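Cloudy cover on the Vovness, can it be saved?

Rornska
22 April 2023, 09:14
I bought a Vovness dome cover second hand in February. It was clear in the seller's listing. After a couple of months of going through the dishwasher with everything else it has turned milky all over. Vinegar made no difference and neither did a soft brush.

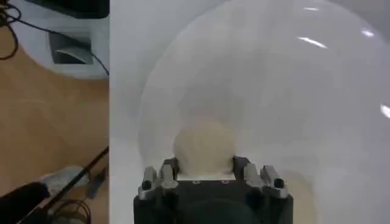

What I want to know is whether to keep trying or order a new one. A replacement is 36 pounds with postage, more than I paid for the lot. You can still make out something round and beige through the side, but the outline has gone hazy and you'd struggle to say what it was. I don't mind it for everyday use, but I wanted it for the table when people come round.

Prins487
If vinegar did nothing then it isn't limescale. The surface has gone. Mine went the same way and I gave up on it.

Udik
Disagree with Prins. Try a plastic polish before you spend anything. I did mine 4 times with a soft cloth and it came up fairly well. Not like new.

Prins487
Polish is fine on a flat lid. On a big curve you get patches, and I wouldn't want it near food anyway.

Udik
You wash it off afterwards. Mine isn't patchy.

Rornska
Is yours the plastic one? I'm not certain what mine is made of.

Udik
Plastic, yes. If yours is glass, ignore me.

Rornska
Will check tonight and try a small bit near the rim first.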